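14/06/2021

Rain again, so no garden, and I've finally got an hour to write down the Darnbridge trip before it all turns to mush in my head.

I left the house way too early, as usual, because I never trust the Pallby bus (it was on time, naturally, so I stood around at the other end with a coffee that tasted like a wet paper bag). The plan was the old canal walk first, then the records room at the library, then home. What I did was spend so long on the canal that I had to practically run to the library with mud up to my knees. Worth it, though! The lock cottage still has its date stone, 1855, and somebody has cleaned the moss off since last September so you can read it from the path. I stood there grinning at it like an idiot. A lady with two dachshunds gave me quite a look.

The records room was lovely and cool. They had pulled the toll books I asked for, all three of them, and I got through most of the first one before my eyes gave out. The handwriting is gorgeous for ten pages and then a different clerk takes over and it's like a spider fell in the ink. Coal, coal, lime, coal, one load of "fancy goods" (what goods? fancy how?), more coal. A boat called the Plarkden comes through over and over, always late in the day, and by lunch I was rooting for it. Every time I turned a page I went looking for the Plarkden first.

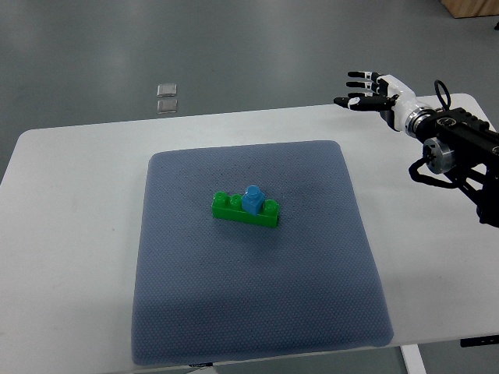 I want to find out who owned her. The toll books only give the boat and the cargo and what was paid, and the owner column is blank more often than it's filled in. There should be a register of boats somewhere, and the woman at the desk thought it might have gone to the county when the canal company folded, so that's a letter to write this week. I have to stop saying I'll write letters and then not writing them. There are two on my list from the winter, ugh.

Lunch was a cheese roll on the bench by the basin. One swan, very rude. I'd brought an apple too but I must have left it on the bus.

In the afternoon I worked on the map. The library has a big one of the whole canal, Pallby to Darnbridge, and it marks a wharf I'd never heard of just below the second bridge. I walked right past that spot in the morning and saw nothing but nettles! So now I have to go back, obviously, and I'll bring long pants and gloves and poke around a bit. The map says the wharf was 40 feet long, so you'd think there'd be a stone or two left in there. I copied that corner of it in pencil as well as I could, but my bridges look like croissants.

Copies are cheap if you do them yourself, and I got carried away and came home with a whole stack. They're spread over the spare bed now with socks on them to stop them curling. The cat has already been through once. Ko (that's the cat, for when I read this back in thirty years and have forgotten everything) thinks the toll books were copied for him to sleep on, and he picked the spider clerk's pages, which shows terrible taste.
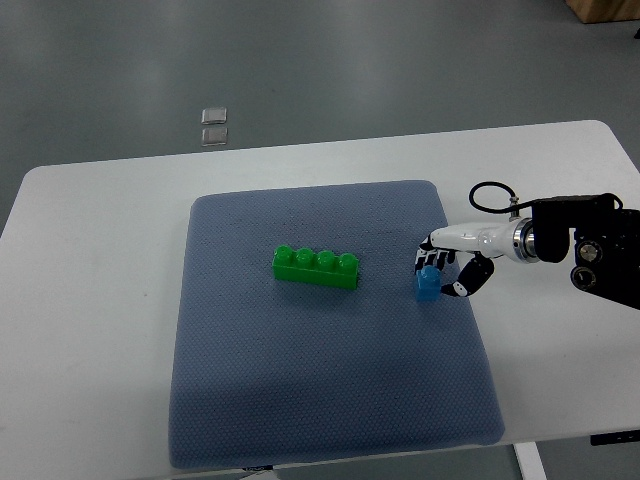 Anyway, I'm trying to decide how much of this to put in the talk. I've got a half hour, and last time I ran so far over that they started stacking chairs while I was still on my second map. I typed up my notes tonight and they're already at 2000 words with no Plarkden in them at all, and I'm not leaving her out. Maybe I cut the part about the tunnel. Everybody's heard the tunnel part. Or I cut the lime kilns, but I love the lime kilns.

My boots are still on newspaper by the back door, and my left heel has a blister the size of a quarter. New socks before the next walk. Also: the letter to the county, a new pencil sharpener, apples, and call the library to ask if they'll hold the second toll book for me. I meant to ask at the desk and then I saw the clock and ran for the bus.

Going to bed. It's still pouring.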